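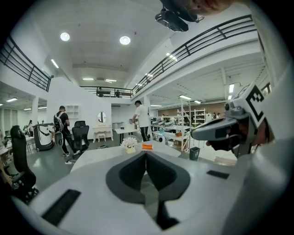
4.2 The August open day

We'd always planned to try the hand-held grippers on people who had never seen one, and the open day at the Telanska workshop was the easiest way to get a crowd. Visitors came through in two sessions, morning and afternoon, and 67 of them agreed to have a go. I ran most of the sign-up desk myself, so if the consent forms are in an odd order, blame me.

The room is big and open, with a mezzanine running around the upper part, and we had several work areas going at once (Figure 3). I liked that arrangement a lot more than the closed booths we used at Salinas. People could hang over the railing and watch for a while before they made up their minds, and by the time they came down to the floor they'd already picked up half the rules from someone else's mistakes!

Figure 3. The ground floor and mezzanine at Telanska, from one hand-held gripper, with a second gripper and its square marker at right. A small pot of white flowers stands on the work surface.

Each visitor got a two-minute talk from one of us and then a simple job: pick up a small object, move it across the table, let go. We kept the talk short on purpose. In the Amix pilot I'd rambled on about tracking and calibration, and folks just nodded politely and then squeezed far too hard. This time I told them to hold the thing like a garden hose and left it there, and 50 of the 67 finished the job on their first try.

What surprised me was how people used their free hand. We had assumed they'd leave it by their side, but 38 visitors reached in to steady the object at least once, even after being asked not to. Kids were the worst for it, and also the quickest learners. We kept those recordings and tagged them separately in Clodo, so anyone who wants to leave them out can do so with one filter.

I should say that this was a demonstration first and an experiment second. The people who turned up were already keen on robots, the noise level went up and down all day, and we gave more help in the afternoon once we'd worked out where everyone was getting stuck. I wouldn't lean on the completion numbers too heavily. The free-hand behaviour showed up in both sessions, though, and we come back to it in Section 5.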